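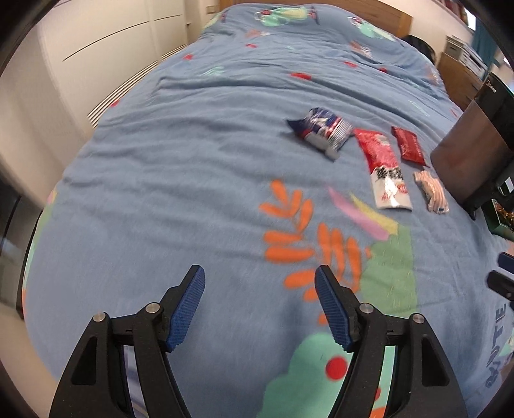
May, getting on for eleven at night

Rained until four and then stopped. I'd meant to do the whole bedroom today and did maybe half of it.

Oleksandra rang in the morning while I was still in my robe. She wants me on the early train to Grerkwood so we can have lunch before Doina gets off work. I said fine. That means leaving the house before seven, so everything has to be ready tonight, and it mostly is.

The snacks are sorted out, at least. I'd been keeping them in the drawer with the phone chargers, which was a bad system. I went through the drawer and threw out anything past its date, plus half a bag of something that had gone soft. Whatever was worth keeping went on the bed. I want the pink and white striped one for myself on the train. The long red one can go to Doina's boy, who eats anything. The rest I'll put out on Oleksandra's table and people can help themselves.

The blue quilt needs a wash. I bought it for the bright patterns, the big orange branch mostly, and I still like it, but I sit on it to do everything, eat, fold clothes, pay bills, and it's wrinkled no matter how I pull it. I'll strip the bed when I get back. The machine downstairs won't take it along with the sheets, so that's two loads.

Haven't settled where the Midea should live. Next to the bed is handy for the outlet, but I bump it with my hip going past. I tried measuring the wall by the closet with the tape and it's too tight once the door swings. Cathal said he'd come over and help me shift the dresser down, and that would solve it. He has said this before. I'll ask him again when I'm home.

Went out after the rain for milk and stamps. Ran into Ivan outside Kobzar and we stood talking under the awning. His knee is better. He's reading a history of canals, 274 pages, and told me a good part of it. He asked if I'd finished the one he lent me and I had to say I'm on page 137 and have been for a while. I'll take it on the train.

Ticket is printed and in my coat. Bag is by the door with the gray sweater, two shirts, pajamas, pills, the book. Still to go in: toothbrush, phone charger, the snacks. I want those on top where they won't get crushed, so they'll go in last. Keabetswe has the spare key and will water the plants. I wrote out which ones want a lot and which ones don't, and taped it to the fridge.

Supper was eggs and the end of the bread. Washed up. Called Dostberg about the bill and sat on hold for most of a radio program, then got a young man who said the extra charge was a mistake and would come off next month. I wrote down his name and put it with the bill.

Didn't get to the closet floor or the windowsill. The closet floor is mostly shoes and one box from the move that I've never opened. Could be the good scissors are in there.

Alarm set for 5:30. Coffee is measured out.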